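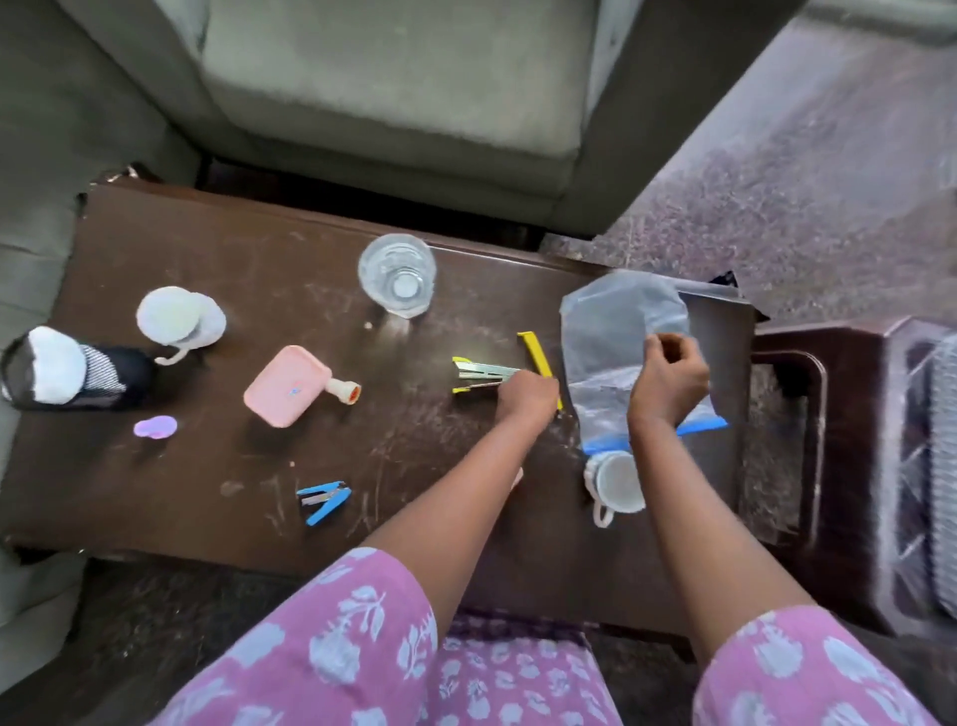
作業中の机。マグカップとジップ付きの袋、その他いろいろ。

家庭内作業の見本集め、いまだ終わらず

ロボットに家の用事を覚えさせる計画「Vetia」の近況です。先月号で「収集は順調」と書いたところ、社内から「順調の定義を教えてほしい」という問い合わせが2件ありました。今月は言葉を選びます。収集は、続いています。

やっていることは単純で、人が机に向かい、頭の高さのカメラをつけたまま、ふだんの手仕事をします。袋に物を入れる、水を注ぐ、道具をつまむ。それを学習用の見本として1本ずつ登録していきます。今月の登録は118本でした。このうち11本は撮り直しに回っています。理由の大半は、手元が映っていないという、手の動きを集める計画としてはかなり根の深いものでした。人は考えごとをすると天井を見ます。学習モデルが天井の見方を覚えても、いまのところ使い道がありません。

収集を委託しているClismontからは、作業の指示書をもっと細かくしたいという提案がありました。第1版は1ページで、「机の上の物を使って、家でするようなことをしてください」とだけ書いてありました。第2版では物の持ち方、置く向き、待ち時間まで決めました。その結果、集まった動画はどれもよく似ていて、しかも全員が何かの検定を受けているような手つきになりました。コップに手を伸ばす前に一拍おく人が続出したのは、指示書の「動作の前に一拍おく」という一文のせいです。書いたのは当編集部の隣の席の者で、本人は名文だと言っています。

第3版では、また1ページに戻しました。決めるのは三つだけです。手を画面に入れておくこと、一つの作業を最後までやること、失敗しても止めないこと。とくに最後の項目は、登録係からの強い希望で入りました。

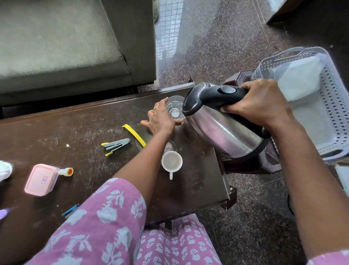

注ぐ作業は、この方針の変更がいちばん効いたところです。以前は少しでも手元が狂うと、ほとんどの人が録画を止めて最初からやり直していました。見本としてはきれいですが、モデルのほうは「こぼしかけたらどうするか」を一度も見ないまま育ちます。そういう子を台所に立たせるのは気が進みません。いまは、もたついたところも、持ち直したところも、そのまま残しています。もう片方の手をどこに添えるかも人によって違い、ここは決めないことにしました。

机の上の物についても触れておきます。評価を担当するLesiaの班は、当初「背景はなるべく簡素に」と言っていました。ところが、片づいた机だけで学習させた試作モデルは、関係のない物が置いてあるだけで、どれを取るべきか延々と迷いました。家の机が片づいている前提で作られた機械は、少なくとも筆者の家には来ないほうがいいでしょう。そこで方針を改め、作業に使わない小物もそのまま置いてもらっています。置き方は任せています。任せたほうが、それらしく散らかります。

残る問題は名前つけです。動画には、どこからどこまでが何の動作かという札をつけていきます。「袋をかぶせる」と「袋に入れる」は同じ動作か、という議論だけで47分を使いました。議事録には両論併記とあり、結論は来月に持ち越しです。なお、その日に札がついた動画は2本でした。

細かい道具を使う作業は、さらにもめます。両手が近づいて指が重なると、どちらの手が主役なのか、札をつける側にも判断がつきません。現在は「主役なし」という札を試験的に認めていますが、便利すぎて何にでもつけられてしまうため、使用には理由の記入が必要になりました。理由欄でいちばん多いのは「主役なしのため」です。 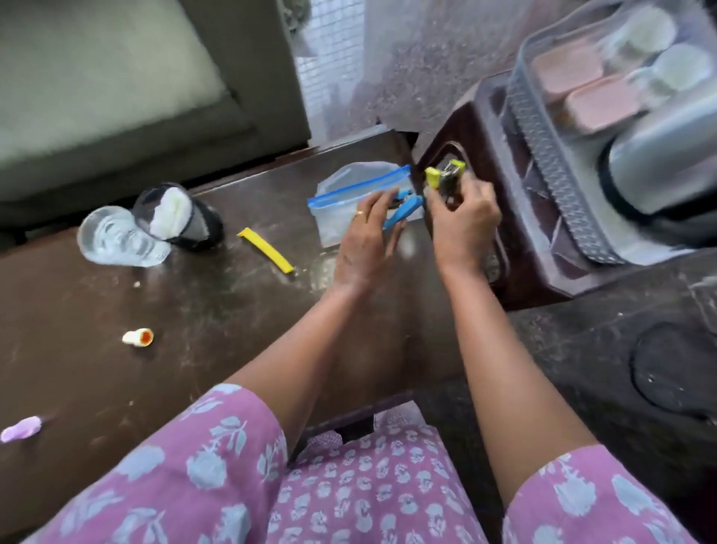 Arellanoからは、主役を決めるのをやめて左右の手に別々の札をつければ済む話で、どうして最初からそうしなかったのか、という意見が届いています。もっともな指摘です。最初からそうしなかったのは、札の費用が倍になるからでした。試算をお見せしたところ、では細かい道具の作業に限って、という返事をいただき、その線で進めています。

来月は、これまでの見本に左右別の札をつけ直し、第3版の指示書で集めた分と第2版の分とで、学習結果にどれだけ差が出るかを比べます。一拍おくモデルができあがった場合は、隣の席の者に引き取ってもらう予定です。

収集に使う作業の案は、引き続き募集しています。机の上で座ったままでき、両手が見えて、数分で終わるものをお寄せください。先月いただいた「確定申告」は、三つ目の条件により見送りました。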